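Workshop tips: comparing grippers on soft things

Cloth is my favourite test for a gripper. A wooden block will forgive almost anything, but a T-shirt shows you every weak spot in your fingers, your wrists and your camera position before the kettle has boiled. If you've got a pair of arms and a white table, you've already got most of what you need. These are the tips I keep coming back to, in no special order.

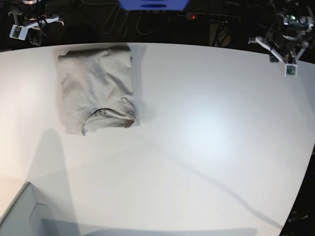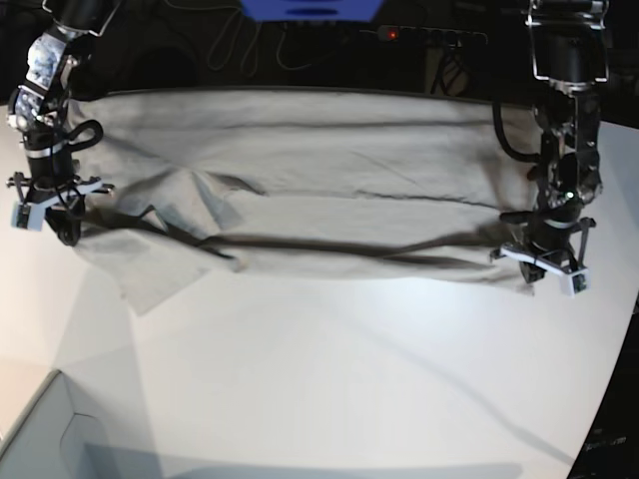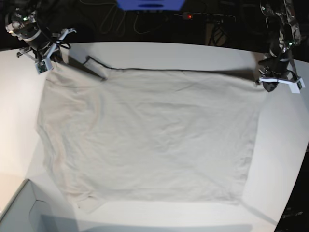
Start with a shirt you don't mind losing. Cotton, plain, washed plenty of times so the factory stiffness has gone. New shirts hold their creases from the packet and make a poor gripper look better than it is. Cut out any scratchy care labels too, they catch on fingertips.

Keep one shirt for the whole comparison. I once changed shirts halfway through a run of trials with the Eskildsen fingers and had to throw the lot away. Now the test shirt lives in its own bag with the word UMA on it (Uma is what I call my two-arm rig) and it doesn't get worn, lent or used to wipe up oil.

Get the pinch right before you touch anything else. Put the fingers on a single layer near a corner, close slowly, and lift just a little. If you've picked up two layers, open and go again from slightly further out. Two layers on one side and one on the other will twist the whole thing when you pull, and you'll spend the evening blaming the controller.

Pad or bare tip? Try both! Bare hard tips are lovely for sliding under a hem, and hopeless at hanging on once you start to stretch. A soft pad grips beautifully and then drags the cloth along when you want to let go. My cheap cure for dragging is a strip of ordinary sticky tape over the last few millimetres of the pad. Change it when it goes furry.

Clean the pads. Lint builds up faster than you'd think. Warm water, one drop of washing-up liquid, dry with a lint-free cloth, leave for 60 minutes before the next trial. Don't use furniture polish anywhere near them (yes, I did).

For stretching, set the force limit low and creep up. The Ciltberg controller goes in steps from nothing to 2,000 on its own scale, and I've never needed more than 1,000 for a shirt. What you want is a straight top edge with the fibres still relaxed. If the hem goes wavy after you let go, you pulled too hard, and that shirt will never lie flat again.

Try a slow pull with one arm and the other held still, then swap over. It's a quick way to find out whether your arms are properly matched. Mine weren't. The left one was giving up a tiny bit of ground every time, and two turns on a loose wrist bolt sorted it – so satisfying.

Light matters more than the price of the camera. White table, pale cloth and one bright lamp overhead is a hard combination, so if your camera keeps losing the edge of the fabric, move the lamp lower and to one side before you go shopping. A low light throws a thin shadow along the hem and gives the camera something to follow. I had a dear little Uvar camera down as faulty until I did this.

Tie your cables back, but leave a loop at each wrist. Too tight and the cable tugs on the gripper at full reach, too loose and it trails over the cloth and moves your nice fold. Move the arm by hand through its longest stretch with the power off and see where the slack ends up.

Iron the shirt flat between sets, same setting every time, and let it cool before you lay it out. Steam leaves it limp and a bit clingy.

Do at least 3 goes with each gripper and write down the bad ones as well. I use a school exercise book with a column for the pinch, one for the stretch, one for the release and a wide one for swearing. Release is the column people leave out, and it's where my two favourite grippers came out furthest apart! One opens clean. The other holds on for a moment and flicks the corner over, which ruins a fold that was perfect a second earlier.

When shirts get easy, go on to tea towels, then a pillowcase. Pillowcases are wonderfully awful. I've been at mine since December and the open end still beats me more often than I beat it, so if you've got a good trick for separating the two layers, please send it in and I'll add it to the page.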